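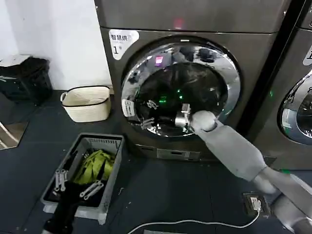
Opening. Maintenance intervals for treadmills and rowers in a shared gym should follow use hours, with the calendar as a backstop. Say this first and put the Feker schedule up while people sit down. Most sites already number one kind of machine. A stacked dryer with a white sticker and a large black 1 on the front gets its faults logged against unit 1. The treadmills next door are logged as "the one by the window," and the log is useless after a floor move. Number everything before the first service. Then read out the two intervals: belt check at 300 hours, full deck inspection at 1000 hours.

Slide 2. Belt and deck
Friction between belt and deck raises motor current. Measure current with a user walking at a fixed speed and write it next to the hour reading. A single value means little; the trend is what we act on. Videl decks take silicone only. Do not use general-purpose spray. Pause for questions on waxed decks, then move on. If someone asks about Vermeulen frames: same method, different access panel, four screws.

Slide 3. Rowers
Chain, rail, seat rollers, in that order. Wipe the rail daily. Oil the chain every 50 hours of use. The Flirkell handle swivel wears on one side and should be turned at each oiling. Skip the load chart if we are past the halfway mark.

Slide 4. Results from the test site
103 work orders, logged through December. Belt wear and loose pedals made up most of them. Mention that the hour meters on two bikes were reset during a console swap and those bikes were left out of the chart. The log also covers the laundry room, where the entry for each dryer begins with the number on its sticker and the state of the indicator light.

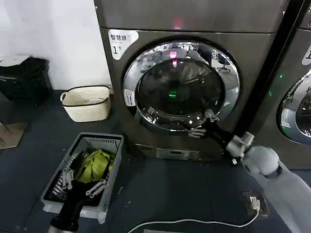
Slide 5. What to record
Unit number, hour reading, current draw, part replaced, initials. Free text goes last and stays short. Hand out the blank sheet here. Leave this slide up during questions.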